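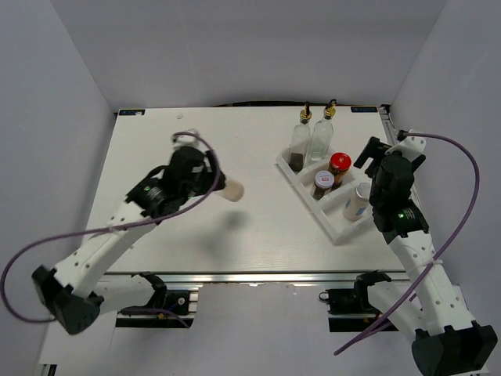 J'ai passé tout le mois de mai à écrire un planificateur qui sait très bien ce qu'il veut et très mal dans quel ordre le vouloir. Il s'appelle Cilteo, parce qu'il fallait un nom de dépôt et que les bons étaient pris. Sur le papier, son métier est simple : on lui donne une liste d'objets, une liste de destinations, et il rend une suite de gestes répartis entre deux bras. Dans la pratique, il passe le plus clair de son temps à négocier avec lui-même. Prenez un gobelet beige serré dans la pince gauche pendant que la droite, ouverte, pointe vers le fond de la table : pour vous, deux bras qui vaquent. Pour Cilteo, c'est un contrat en cours d'exécution, avec des clauses de priorité, un volume réservé autour de chaque coude et une file d'attente que j'ai réécrite plus souvent que mon CV.

La première version, je l'assume, était d'une politesse maladive. Chaque bras demandait la permission avant d'entrer dans la zone commune, l'autre répondait « après vous », et les deux attendaient. J'ai regardé ça un bon moment en pensant que le réseau était lent. Le réseau allait très bien. C'était un interblocage de manuel, celui qu'on apprend à reconnaître en deuxième année et qu'on réinvente ensuite toute sa vie professionnelle avec des noms de variables plus longs.

La deuxième version était l'inverse : un verrou global, un seul bras à la fois. Plus de blocage, c'est sûr. Plus de deuxième bras non plus, en somme. Chez Fondport, où je travaille trois jours par semaine, quelqu'un a demandé en réunion si on pouvait du coup rendre le bras inutile et récupérer le budget. J'ai ri un peu tard.

La version actuelle découpe l'espace en 8 cellules au-dessus de la table, et chaque trajectoire annonce à l'avance celles qu'elle compte traverser, toujours dans le même ordre. On réserve tout ou on ne réserve rien. C'est d'une banalité totale, les gens des bases de données font ça depuis toujours, et ça tourne. J'ai perdu quelques millisecondes et gagné des soirées. La boucle de commande bat à 1000 Hz et se moque éperdument de mes états d'âme ; le planificateur, lui, prend 47 millisecondes pour replanifier quand une cellule se libère, ce dont je suis assez fier pour l'écrire ici et pas assez pour le mettre dans un article.

Rechercher sur ce blog… OK

Reste la perception, c'est-à-dire le moment où l'on quitte les jolis graphes pour le monde et ses reflets. J'ai repris le module Durán, un vieux détecteur de pose maison que tout le monde ici appelle « le Durán » sur le ton qu'on prend pour parler d'une chaudière. Il ajuste des primitives — cylindres, boîtes, et une catégorie « autre » dont il abuse — sur un nuage de points, puis il rend une position, un axe et un score de confiance. Le score de confiance est l'élément le plus littéraire du système. Je l'ai vu grimper très haut sur l'ombre d'une pince.

Mon erreur a été de lui faire confiance une seule fois, au début, depuis la vue générale, et d'envoyer le bras les yeux fermés sur la foi de cette estimation. Pour un objet debout et mat, ça passe. Pour le reste, il faut regarder de nouveau en arrivant. J'ai donc ajouté une seconde estimation en approche, à partir de la caméra du poignet, avec le droit de corriger la cible jusqu'au dernier moment.
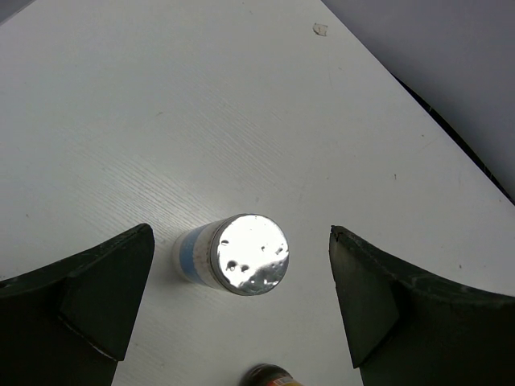

Pourquoi ne pas tout faire avec la caméra du poignet ? Parce qu'elle ne voit que ce vers quoi on l'a déjà envoyée, et qu'il faut bien une première hypothèse pour décider où l'envoyer.

Ce qui me coûte le plus cher, ce sont les couvercles métalliques. Un petit cylindre couché, le bout argenté tourné vers l'objectif, un centre presque blanc tellement il accroche la lumière : le Durán y voit volontiers un trou. Un trou, dans son ontologie, n'est pas saisissable, donc l'objet n'existe plus, donc la tâche est terminée, bravo à tous. La parade est peu glorieuse. Je masque les pixels saturés, j'ajuste le cylindre sur le flanc et le bord plus sombre, et je laisse l'axe estimé au loin départager les cas douteux. Quand les deux estimations sont trop en désaccord, le bras remonte un peu et recommence, avec l'air de quelqu'un qui a oublié ses clés.

J'avais d'abord fixé le seuil de désaccord au doigt mouillé. Je l'ai ensuite réglé sérieusement, en rejouant 105 approches enregistrées, et la valeur retenue est presque identique à celle du doigt mouillé. J'ai gardé le script de réglage quand même, il a une très belle barre de progression.

Côté outillage, j'ai fini par écrire un visualiseur. On y voit les cellules réservées, la cible vue de loin, la cible vue de près et un trait rouge entre les deux. Le trait rouge a résolu plus de bugs que tous mes tests unitaires réunis, dont une matrice de transformation transposée qui vivait tranquillement dans le dépôt depuis l'époque où il s'appelait Clellside. Elle était compensée, trois fichiers plus loin, par une seconde transposition. J'ai corrigé la première un matin, très content de moi, et la seconde en fin d'après-midi, nettement moins.

Prochain chantier : les passages de main en main, où les deux bras doivent par définition se trouver dans la même cellule au même moment, ce que tout mon beau système de réservation a été conçu pour empêcher. J'envisage une dérogation. J'ai déjà nommé la fonction, elle s'appelle sauf_si, et je sens que je vais la regretter.

Ce site utilise des cookies pour mesurer son audience. Accepter Refuser En savoir plus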